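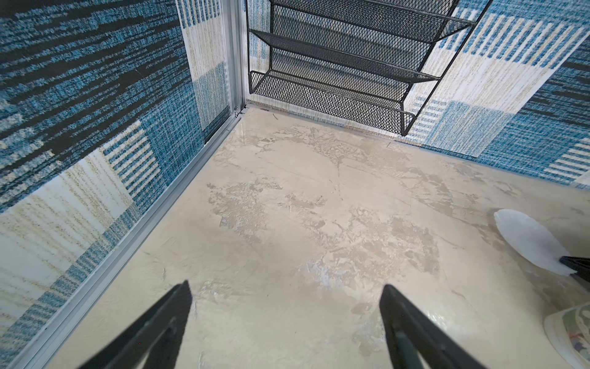 The Dorum 700 is a corded hard-floor washer with a single roller, a clean-water tank and a separate recovery tank. I have used it for two months on three surfaces: sealed oak, matte porcelain tile, and a polished marble-look floor. The last of these is the hardest test for any washer. A beige and cream pattern with tan blotches and thin veins hides crumbs well, but a glossy surface gives away every streak as soon as light falls across it, so most of my notes on residue come from floors of that type. Matte tile forgives almost anything.

## Setup

The handle goes onto the body with one screw, supplied, and the driver is not. The roller slides in from the left and locks with a quarter turn. The manual shows it going in from the right. Radomir Kolev at the Notville service desk confirmed by email that the drawing is mirrored and that the printed arrow on the housing is correct.

The clean tank holds 700 ml to the fill line. It can be filled past the line, but the cap then weeps when the machine is tilted back. The cord is long enough for my kitchen and hallway from one outlet. There is a cord hook at the top of the handle and a fixed one lower down. Neither swivels, so the cord has to be unwound loop by loop.

## Water delivery

There are two flow settings and a trigger for extra water. On the low setting, one full tank lasted 20 minutes of steady use. On high, the tank was empty well before I finished the kitchen.

Low is the correct setting for any sealed or glossy floor. The high setting lays down more water than the suction can recover on the return stroke, and the surplus collects at the left edge of the head. On porcelain it ends up in the grout lines and dries there. On wood I would not use it.

The trigger is stiff and sits too far forward for small hands. Amra Vukadinović, who tested the same model alongside mine, ended up working it with her middle finger.

## Cleaning results

Dried coffee came up in two passes on tile and three on oak. Tomato sauce left overnight needed the trigger and a pause of several seconds with the roller running in place. Dry oatmeal was a problem. The flakes swelled, packed against the scraper bar and had to be picked out by hand.

On glossy flooring the result depends almost entirely on the detergent. I ran the same strip with three fills:

- **Plain warm water:** no visible streaks, slight haze where there had been grease.
- **Supplied Dorum concentrate at the label dose:** clear parallel streaks at the overlap of each pass, visible from a low angle.
- **Supplied concentrate at half dose:** faint streaks near the window, none elsewhere. Grease removed.

Half dose is what I now use everywhere. The label dose leaves a film that holds footprints, and the film builds up. After two weeks at full strength I needed a plain-water pass to get back to a clean surface.

Direction matters too. Passes made toward the light source show less than passes made across it. Finish with a slow backward pull, trigger released, and lift the head before stopping.

## Edges and corners

The roller stops short of the housing on the right side, leaving a dry strip along the baseboard. The left side gets much closer. In practice this means working counterclockwise around a room one time and going back for the corners with a cloth. The head is too tall to go under my stove or the hallway cabinet.

## Noise and weight

My meter app is not calibrated, so I will give no number. Conversation in the same room is possible on low and unpleasant on high. The pitch rises when the recovery tank is nearly full, which is a more reliable warning than the indicator light. The machine pulls itself forward slightly, and that makes the weight easy to manage on the flat. Carrying it upstairs is another matter, as the only grip is the main handle and the balance point is much lower.

## Maintenance

The self-clean cycle rinses the roller but not the suction channel. Hair collects at the channel mouth and starts to smell within days if it stays damp. The cover comes off with two clips, one of which already feels loose on my unit.

A replacement roller is part number 206 and the filter is 319. Vasić rollers for the older Dorum body fit the bracket but sit low and rub on the scraper. Avoid them.

## Verdict

Good on tile, good on glossy floors with half-dose detergent, acceptable on sealed wood at the low setting. The Jameo upright reaches both edges and has a better cord, but it left more water behind on every surface I tried. I am keeping the Dorum and have ordered a second roller so that one can dry fully between uses.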